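How to Set Up a Robot-Assisted PC Teardown Bench (and Keep Your Crew on Board)

Posted August 4, 2021

I run the teardown side of a refurb shop called Drirnness, and since January we've had a robot arm doing part of the disassembly on office desktops. I get a lot of messages asking how we set it up, and even more asking what happened to the people who used to do it all by hand. So this is both answers in one go — grab a coffee.

Before you start

Pick one family of machines. I mean it. We wanted to throw everything at the arm right away, and then a contract came in from Brerken for 2000 retired office towers and that settled the question for us. If your intake is a mixed pallet of whatever people drop off, stay with hand tools for now!

You'll need a bench you can bolt things to, a fixture plate for the small parts, and one person per shift who is allowed to stop the arm without asking anyone. Write that last one down and tape it up somewhere.

Step 1: Split the job with the people who do it

Sit down with your techs and list every motion in a teardown. Ours came to 9 steps once we stopped arguing about what counted as a step. Then let them mark the ones they'd be happy to give away. My crew gave away drives, memory and processors in a heartbeat (sore thumbs, mostly). They kept side panels, stuck screws, cable routing and anything with a swollen battery or weird damage. I would have split it differently, and I would have been wrong about the cables.

Step 2: Lay the case down the same way every time

Tower on its side, panel off, interior facing up. Use stops on the bench so whoever loads it can just slide the case until it touches. Tuck loose cables away from the drive bay before you hand over to the arm. This takes a few seconds and saves you a snagged wire.

Step 3: Give every part a home

We printed our fixture plate in house. The CPU gets a square pocket and the memory gets a long narrow spot with holders. Ours is on its fourth version, and the best changes came from the night shift, who kept leaving me sketches on the back of packing slips. Print a spare while you're at it.

Step 4: Run slow, with someone watching

For the first 60 units, run at low speed and keep a tech beside the bench with a notepad. Log every stop and what the person did to fix it. We use a plain spreadsheet we call Clurkex (long story) and it has 230 rows in it now. Read it together once a week — the same two or three problems eat most of your time.

Step 5: Sort out the jobs before the rumors do

Tell people early what changes. Here, the hours we freed up went to testing and grading, and two techs learned to edit the arm's routines. Pay went up for those two, and I had to push for it. One person didn't like minding a machine all day and moved over to receiving. I'd also rotate whoever is watching, as it gets dull and a bored person misses things.

Next up I'll write about grading drives, once I've gotten the label printer to behave.
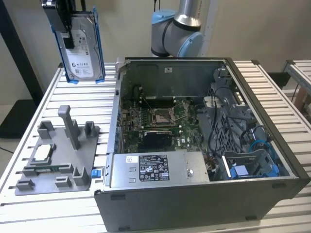
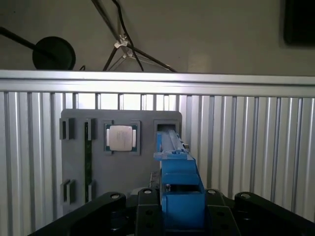
Teardown bench: a drive in its blue caddy beside the open tower (first photo), and the CPU and memory holders up close (second photo).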